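**Astura 2: Grandard kauft das Studio, und jetzt?**

**tiefkeller_jo** schrieb:
Grandard übernimmt also Podstead. Astura 2 soll trotzdem im November kommen, aber nur noch über den Grandard-Launcher. Ich habe in Teil 1 über 300 Stunden gesteckt und bin erst mal bedient. Was macht ihr mit euren Vorbestellungen?

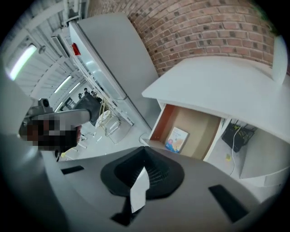
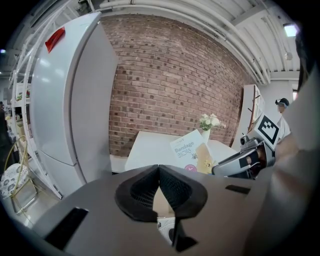 ### Antworten

**Daneshvar** schrieb:
Ich behalte meine. Podstead hatte zuletzt 140 Leute und kein Geld für eigene Server. Ohne Käufer gäbe es keinen zweiten Teil.

**mühlrad77** schrieb:
> Ohne Käufer gäbe es keinen zweiten Teil.

Das weißt du nicht. Teil 1 lief auch ohne Publisher. Bei Grandard kommt nach 3 Monaten der erste Saisonpass, war bei den letzten Übernahmen genauso. Habe storniert, Geld war am nächsten Tag zurück.

**Daneshvar** schrieb:
Teil 1 hatte zum Start Warteschlangen mit 2000 Spielern. Schon vergessen?

**mühlrad77** schrieb:
Nein. Nach zwei Wochen war das behoben. Einen Launcher-Zwang behebt keiner.

**salzkruste** schrieb:
Weiß jemand, ob Eduardo Salazar Game Director bleibt? In der Mitteilung steht nur was von »kreativer Leitung vor Ort«. Davon hängt es für mich ab.

**tiefkeller_jo** schrieb:
Zu Salazar habe ich nichts gefunden. Die Mods für Teil 1 sollen laut Podstead weiter laufen, zu Teil 2 steht da kein Wort. Ich warte bis zum Release und lese dann die Tests. Vorbestellung ist storniert.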